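Koteditz 灰色零件托盘用了一个秋天：拆装台式机的人值不值得买

先交代一下我是怎么掉进这个坑的。我家里有一张长桌，靠窗那半张吃饭，靠墙那半张常年摆着台式机主板。前几年帮亲戚修电脑，修着修着名声就传出去了，现在楼上楼下谁家机器开不了机都往我这儿搬，我自己也喜欢收旧板子回来折腾。折腾多了你就会发现，拧螺丝不难，认针脚也不难，最烦的是拆下来的东西往哪儿放。

以前我的办法特别土：一只装月饼的铁盒，一块鼠标垫，再加一条叠起来的超细纤维布。螺丝进铁盒，内存条躺鼠标垫，CPU 放在布上，触点那面朝天，然后祈祷家里的猫今天心情平稳。CPU 放布上还有个毛病，布会勾东西，有时候拿起来发现边上挂着一根毛，得凑到灯底下吹半天。哦对，还有一次我把一颗处理器放在自己的手机壳里（别笑，手边真的没别的了），后来接了个电话，顺手就把壳扣回手机上了，幸好扣之前觉得手感不对。

所以十月份看到 Koteditz 这款托盘的时候，我几乎没怎么犹豫。200 块钱，对一个"盘子"来说是有点肉疼的，我在购物车里放了两个晚上，跟自己说少买两回奶茶（好吧，是很多回奶茶）。店家给它起的名字叫 Nino，我不知道为什么叫 Nino，听着像谁家的小朋友。下文我有时候叫它 Nino，有时候就叫托盘，大家领会就行。

先说结论给赶时间的人：常拆 CPU 和内存的，可以买；一年只开一次机箱清灰的，铁盒加一块干净垫子够了，把钱省下来买硅脂。

到手和第一印象

包装非常朴素，一个纸盒，里面一层泡沫，盘子躺在中间。没有说明书，只有一张小卡片，上面印着店名和一句"请避免高温"。高温是多高也不说。我后来去问，客服过了一晚上才回，说别放暖气上，别放车里晒。行吧，跟对待巧克力差不多。

盘子是灰色的，哑光，表面一点都不反光。我挺喜欢这一点，我工作台上的灯很亮，之前用过一个亮面的塑料收纳盒，灯一照白花花一片，CPU 的金属盖又反光，两样叠一起眼睛特别累。灰色哑光的底子就舒服多了，绿色的基板往上一搁很清楚，银色的顶盖也很清楚，掉一颗小螺丝在上面一眼能看见。

做工怎么说呢，八成是 3D 打印出来的，店里的页面没写工艺，我也没去追问。手指来回摸有一点点涩，跟开模注塑那种滑溜溜的手感不一样。我这个盘子刚到的时候有一条棱稍微刮手，用 1000 目的砂纸沾水蹭了几下就好了。介意这种事的朋友先想清楚，这个价位收到东西还要自己打磨，有人会气得要退货，我倒是觉得还行，磨东西解压。

味道：有一点，开盒的时候凑近能闻到，晾了一个周末就散了。我太太的评价是"像新文具"。

重量很轻，轻到我一开始有点担心。后面会讲，这个担心是对的。

盘面上都有什么

跟我原来想象的不一样，我以为会是那种一格一格的药盒。它的盘面上高高低低全是凸起来的东西，乍一看像个小模型城市。

最抢眼的是一个大大的箭头形凸块，比旁边的东西都显眼，挨着它还有一个小一点的长方形台阶。另一边有一排长方形的凸片，顶是平的，斜着排过去。再有就是一道窄槽，能立着放薄薄的、带金色触点的东西。

箭头到底指什么，店家没解释过，我问了，对方回我一个笑脸。于是我给自己定了个规矩：箭头永远朝主板。每次摆盘子都按这个方向摆，这样零件放在盘子上是什么朝向，我脑子里就有个固定的参照。CPU 角上那个小三角，我习惯让它跟箭头保持同一个关系，装回去的时候就不用再翻来覆去地找。这个规矩执行到第三周就变成肌肉记忆了，现在谁把盘子转个方向我都浑身难受，跟别人动了我的筷子似的。

那排凸片我用得比较随意。顶面平，可以临时靠一下东西，也可以把一小卷胶带夹在中间。我试过拿它们当隔断来分螺丝，效果一般，螺丝会滚。讲真，分螺丝这件事还是得靠有盖的小盒子，别指望它。

窄槽是我最意外的惊喜。原来拆下来的小卡我都是平放在桌上，金手指朝下不敢，朝上又怕手蹭到，最后总是捏着边缘在空中转圈找地方。有了这道槽，薄的东西有个归宿，手指不用碰到触点。当然槽很窄，厚一点的、带散热片的就别想了，硬塞会把槽口撑坏，我没试，但我看得出来会坏。

拿它配主板拆装

光说盘子没意思，说说实际怎么用。

我的工作流大概是这样：主板平放，下面垫一层泡沫（就是主板包装里自带的那种），托盘放在右手边，箭头朝板子。灯从左上方打过来。先拆散热器，擦硅脂，再动插槽的压杆和盖板，CPU 起出来，直接上托盘，手不在空中停留。内存如果不挡事我一般先不拔，留在板子上，挡事了再说。

绿色的老主板我特别偏爱，朋友都说现在的黑色板子好看，我就觉得绿板子看得清楚，走线、丝印、焊点，一眼过去心里有数。再插一条蓝色电路板的内存，黑色的颗粒一颗颗排下来，那种配色很有年代感。处理器插槽那块银色的金属面有拉丝，斜着看过去会有一道道细细的光，我每次拆到这一步都要多看两眼。
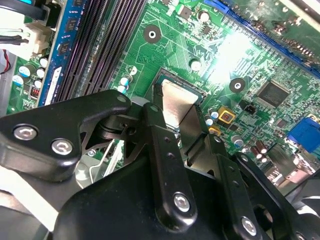 拆插槽时的几个小心得

压杆这个东西，力气要给足，但方向不能歪。第一次玩的人总觉得自己要把它掰断了，那个声音也确实吓人，嘎吱一下。我头一回装机是压到一半松手的，杆子弹回来，我心跳也跟着弹。后来压多了就知道，怕的是犹豫，慢慢匀着劲儿下去就行。

盖板打开以后，手里不要拿任何东西。我见过有人左手捏着螺丝刀右手去起 CPU，螺丝刀头正对着针脚晃来晃去，看得我冒汗。针脚弯一根，你就得拿放大镜和针伺候它一下午，Dinesh Bansal 那块板子就是这么在我这儿躺了整整一个周末，最后是好了，我的脖子没好。

CPU 起出来的时候捏两侧的边，别碰底下的触点，也别碰顶上残留的硅脂。这时候托盘的好处就来了：落点固定，你不用低头满桌子找，眼睛的余光知道它在那儿。以前我放布上，每次都要先把布抻平，抻布的那只手本来是可以歇着的。

清硅脂我推荐在托盘外面清。我偷懒在托盘上擦过一次，硅脂蹭到盘面上，哑光面有点吃脏，灰色底子上多了一道发亮的印子，用酒精棉片擦了几遍才淡下去。这里提醒一句，我不知道它到底是什么料，酒精用久了会不会发白发脆也不好说，反正我现在是湿布为主，实在不行才上酒精，擦完马上用干布过一遍。

装回去的顺序反着来，从托盘上拿起 CPU，小三角对小三角，轻轻放进去，不要按。放对了它自己就是平的，放不平就拿起来重新看方向。很多人卡在这一步喜欢用指头推一推，推什么呀，再推就出事了。

跟我以前用过的几样东西比

鼠标垫加布：成本约等于没有，谁家都有，缺点前面说过了，起毛、移位、猫。

月饼铁盒：螺丝之王，至今没有退役。但是金属的盒子我不会让 CPU 进去，叮叮当当的，想想都牙酸。

Beterholm 的软垫：这个我也买过，软的，可以卷起来，上面有格子。出门帮人修机器的时候我还是带它，卷起来塞包里不占地方。在家它就不如 Nino 了，软垫没有高低，小零件放上去全靠自觉，桌子一晃就串门。另外它边缘会翘，用书压了很久还是翘，我已经放弃跟它讲道理。

卖 CPU 时附的那种透明塑料壳：这个应该是最稳妥的长期保存方式，CPU 要放抽屉里过冬就用这个，扣好，写上型号。托盘是工作时候用的，别拿它当仓库，一没盖子二会落灰。我有一次图省事，把一颗处理器在托盘上放了好几天，再拿起来的时候顶盖上一层细灰，手感很不好，从那以后当天拆的当天收。

Upadhyay 家有个大号的盘子，价格翻倍还多，我在朋友那里摸过，分量足，放桌上纹丝不动。如果你是开店的，每天都有机器进来，我会让你去看那个。自己家玩，真用不上，它占的地方够我放一碗面了。

缺点，一样一样说

第一个，轻。刚才埋的伏笔，这里收。托盘轻，桌面又滑的话，伸手去拿东西的时候袖子一带，它就跟着走。冬天穿毛衣的朋友尤其要注意。我的解决办法是在底下贴了四角防滑垫，就是贴椅子腿的那种，厚 2 毫米，一大张剪着用，几块钱能用到下辈子。贴完以后稳多了，我觉得这东西应该出厂就带，200 块的盘子差这几毛钱吗？

第二个，没有任何标注。我说的是文字上的标注，哪里放什么、箭头什么意思，全靠你自己悟。对老手来说无所谓，新手到手可能会愣住，心想我买了个什么。店家哪怕在卡片背面画张示意图呢，卡片背面是空白的，我翻过来看了好几次。

第三个，防静电这件事没有说法。页面上没写防静电，那我就当它不防。我自己的习惯是干活前摸一下暖气管，腕带也戴着，气候干的时候再把加湿器打开。有人会说普通塑料放芯片不讲究，这个我同意，所以敏感的东西、贵的东西，我还是先在盘面上垫一小片防静电袋再放。这也是我给它扣分最多的地方。都做成专门给电脑零件用的盘子了，材料写清楚有那么难吗？

第四个，积灰。凸起多，沟沟坎坎就多，灰都攒在根部。我用一把旧牙刷扫，扫完拿气吹吹一遍，每次用完顺手做，不算麻烦，但是你要是那种收工以后直接关灯走人的性格，过一个月它会很难看。

第五个，槽太挑食。刚才说过，只认薄的。要是能再多开一道宽一点的就完美了，店家看到的话请考虑一下，我愿意加钱，加一点点。

拿放 CPU 的手感

这个单独拎出来讲，很多人来问我的就是这个。

CPU 这种东西说金贵也金贵，说皮实也皮实，关键在边上那一圈。银色的顶盖随便擦，绿色基板的边也能捏，就是底下那一面不能碰。平放在桌面上最难受的是拿起来的那一下，指甲要从缝里抠进去，抠的时候整片会滑，滑着滑着就跑到桌边了。我以前在布上抠 CPU，布跟着皱，越抠越皱，人越急。

在有高低的盘面上，情况好很多。旁边有东西挡着，它不会无限制地滑下去，手指也能从侧面找到下手的位置，两边一夹，稳稳地起来。斜着夹也没关系，只要夹的是边，起来以后再慢慢转正。我还养成一个习惯，起来之后先在盘面上方停一停，确认夹牢了再往主板那边移，真要掉也是掉在盘子上，高度很低。这一招是被吓出来的，谁还没在半空中掉过一次东西呢。

灯光的角度也可以调一调。顶盖是拉丝的，光打过去会亮得厉害，有时候带点粉白色，字都看不见。我要核对型号的时候就把灯压低，从侧面扫，刻字一下子就出来了。这时候背景是灰色哑光的优势特别明显，只有顶盖在亮，旁边都是安安静静的，眼睛知道该看哪儿。

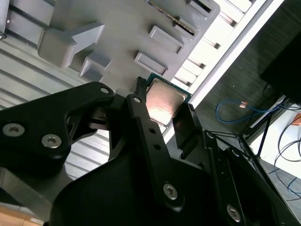
Yaroslav Panasiuk 留言问，换 CPU 的时候如果手边没有这种托盘，放在主板包装盒的盖子上行不行，他一直这么干，也没出过事。我回他说行啊，纸盒盖子干燥干净就行，就是纸面容易掉屑，放之前拿气吹吹一下，另外盖子轻，别放在桌子边上。他又补了一句，说他那只盒盖用了好几年，边都磨圆了，舍不得扔。我太懂了，我的月饼盒也是同一个待遇。

他还问了一个我没想到的点：左撇子怎么摆。我自己是右手，托盘摆在右边，左手边是灯。左手习惯的话整个镜像过来就好，箭头照样朝主板，盘子的高低分布会跟你反着来，头几次别扭，之后就习惯了。如果有左撇子朋友用过，欢迎来说说那排凸片会不会碍事，我自己试着用左手拿了几次，动作太丑，没有参考价值。

一次完整的换 U 记录

光讲道理没劲，贴一次我自己的流水账。星期五晚上，Kamlesh Saxena 把一块绿色老主板送过来，要换一颗处理器，附带让我看看内存有没有问题。我吃完饭，把桌子擦干净，开工。

先是断电放电，主板上的电池我没抠，没必要。散热器的扣具有一个卡得特别死，我拿塑料撬棒慢慢别开，别的时候心里一直在骂设计这个扣具的人。散热器起下来，旧硅脂已经干成饼了，一碰就掉渣，所以这一步我把托盘先挪远了，怕渣子掉进去。等硅脂清干净、桌面也重新擦过一遍，托盘才归位。

接着开压杆，开盖板，旧 U 起出来，上托盘。新 U 从透明壳里拿出来，也先在托盘上过一下手，把两颗放在一起看一眼方向和缺口，确认是同一路的。这个对比很有用！我以前都是一颗在手里一颗在布上，来回扭头，现在低头就能看全。缺口的位置对上了，再动手。

新 U 放进去，盖板合上，压杆压下去，嘎吱一声，好听。硅脂挤一小坨在中间，散热器装回去，四角对角线轮着上劲。从开压杆到扣好散热器，我看了眼钟，15 分钟，比我以前快，省下来的时间基本都是找东西的时间。

插电，开机，自检过了。内存单独跑了一晚上测试，早上起来看，没有报错。所以原来不稳定多半跟那层干硅脂有关系，温度一高它就闹。Kamlesh 来取的时候给我带了一袋橘子，这年头修机器的酬劳都是水果，挺好，维生素充足。

旧 U 我没有还给他，他说不要了，我就收进透明壳，写了型号，放进抽屉。抽屉里这样的小壳子已经有一排，我太太说像集邮，我觉得比集邮实用一点，虽然哪颗都不太可能再用上。

什么人适合买，什么人别买

适合的：手上常年有主板要拆装的；做二手件检测的；家里有孩子想学装机，想给他一个"东西就该放在这里"的固定位置的。最后这一条是我侄子教会我的，小孩看到空桌面会到处放，看到一个有形状的盘子就会乖乖往上摆，大概是有形状的东西天生带点权威。箭头他也喜欢，他说那是停机坪的方向，我说好，那你就是塔台。

别买的：手里只有一台机器，三年开一次机箱的；主要玩笔记本的，里面的螺丝和排线它基本帮不上忙；对打印件纹理和小毛边零容忍的；还有预算紧的，这笔钱先去买一把好点的螺丝刀，别跟我一样先买盘子后买螺丝刀，我那把滑丝的十字头又忍了两个星期才换。

几个常见的小疑问

能不能放进洗碗机？千万别，卡片上都写了避免高温了。用温水和一点洗洁精，软刷子刷，晾透。晾透这两个字划重点，沟里有水你看不出来，我一般洗完放一整天再用。

能不能叠放？我只有一个，没法试。看盘面上那些高高低低的凸块，叠起来应该不会太稳，有两个的朋友来说说。

磁不磁吸？不吸，小螺丝掉上去就是掉上去，要磁的自己在旁边放个小磁盘，离零件远一点。

颜色能不能选？我买的时候只有灰色一种，我也推荐灰色，前面讲过理由了，眼睛舒服。听说有人想要黑色，黑色小螺丝掉在黑盘子上，那画面我不敢想。

会不会刮花 CPU 顶盖？我用到现在没刮出能看见的新印子。不过我拿放都比较轻，也不会在上面拖来拖去，大家也别拖。

夏天会不会变形？我是十月份才买的，夏天还没过过。等到明年最热的时候我再回来更新，如果它软成了一张饼，我一定上来骂。

打个分

我个人的感受分：用起来顺不顺手，很顺；做工，过得去；价格，偏高；资料，几乎没有。综合给个"推荐但是等打折"。要是店家哪天把防滑垫和材料说明补上，我可以把后面那半句去掉。

再补一条售后体验。我那条刮手的棱拍给客服看过，对方提出可以换一个，来回运费他们出，态度挺好，就是回得慢。我嫌寄来寄去麻烦，自己磨了。磨的时候记得别干磨，粉会飞，沾水磨，磨完冲干净。

评论区摘几条（经常有人翻不到，我搬上来）

Omprakash Dubey：我也是月饼盒用户，看完有点动摇。问一下窄槽能不能放 M.2 那种小固态？
回复：裸条的、不带散热片的可以去试试，我自己只放过薄的小卡，别硬塞，感觉紧就停。

Jitendra Mishra：不同意楼主说一年开一次机箱的人不用买。我就一年开一次，每次都丢螺丝，你说我该不该买？
回复：您这个情况应该买个带盖的小盒子，螺丝在这个盘子上会滚，我是吃过亏的。

Jitendra Mishra：那我两个都买。
回复：……也行，您开心就好。

Dinesh Bansal：作为那块弯针板的主人，我想说板子现在还在用，很稳。另外脖子的事我很抱歉。
回复：贴膏药的钱你还没报销。

Yaroslav Panasiuk：看完还是决定继续用我的盒盖。不过防滑垫那个主意我拿走了，贴在盒盖底下，效果很好。
回复：哈哈哈哈这也算我带货了一次，虽然带的是椅子腿垫。

Kamlesh Saxena：机器到现在没再死过机，橘子吃完了吗？家里又寄来一箱。
回复：吃完了，随时可以再送板子过来。

就先写到这儿，猫刚刚跳上桌子，正往托盘里坐，我得去把它请下来。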